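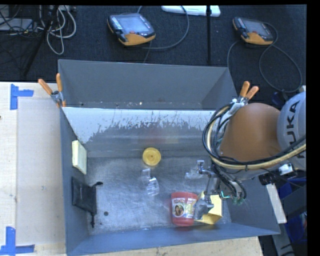 Release 28, page 2

Prenmont switches household recycling to a single mixed container collection

Citside, the waste and street services contractor for Prenmont, will move the town to a single mixed collection of containers and cartons from April. Plastic bottles, pots, tubs, trays, tins, aerosols and drinks cartons will go into one bin. Paper and card will stay separate, in the blue sack already issued. Glass is not part of the change and should still be taken to bottle banks.

The new service covers 2,655 addresses in its first phase. These are the streets north of the canal, the Havinell estate and the flats along Station Parade. Addresses south of the canal stay on the present arrangement until the second phase, for which a start month has not been set.

Collection frequency

Mixed containers will be collected every two weeks. Paper and card will be collected in the alternate week. General waste and food waste collections are unchanged. Crews will start at 6.30 am, and bins should be at the kerb by that time. Bins put out after a crew has passed will be emptied on the next scheduled visit.

Flats with shared bin stores will have their existing recycling bins relabelled. Residents of these buildings do not need to order anything. Managing agents have been sent a layout drawing showing the clearances needed for access, and should return the signed copy to the Citside depot before the service begins.

What is accepted

Containers should be empty and given a quick rinse. Lids and caps should be screwed back on to bottles. Film lids should be peeled off trays and placed in general waste. Tins may be left with their labels on. Cartons should be flattened where possible.

The following are not accepted in the mixed bin: carrier bags, crisp packets, polystyrene, nappies, textiles, cookware, batteries, vapes and gas canisters. Batteries may be left in a clear bag on top of the general waste bin on any collection day.

Bins holding items from this list will be tagged and left. The tag states the item found and the date of the next collection. A third tag within 28 weeks will lead to a letter and, if requested, a visit from a member of the recycling team.

Sorting and onward treatment

Collected material will be tipped at the Havinell transfer station and sent in bulk for sorting. Loads will be sampled on arrival. The contract sets a limit of 5 per cent by weight for items that should not be present, measured as a monthly average. Loads above the limit may still be accepted but will be charged at the higher rate set out in the contract schedule.

Sampling results will be published each quarter on the Citside website, divided by collection round. Results for individual streets or addresses will not be published.

Ritu Bajpai, contract manager at Citside, said: "The present box scheme asks households to separate containers into more groups than the sorting line requires. The mixed bin matches the collection to the equipment. We expect some confusion over trays and film in the first weeks, and crews have been told to use information tags only during that period."

Delivery of bins

New bins will be delivered with a printed calendar and a one-page guide. Old boxes can be kept for other uses or left beside the new bin on the first collection day, when they will be taken away for recycling. Households that cannot store a full-size bin may ask for a narrow bin or for reusable sacks. Assisted collections carry over automatically.

Notes to editors

Citside operates waste collection and street cleaning in Prenmont. The change was set out in the service plan prepared by Kashyap, consultants to the contract. Copies of the plan and the round maps are available on request from the Citside press desk.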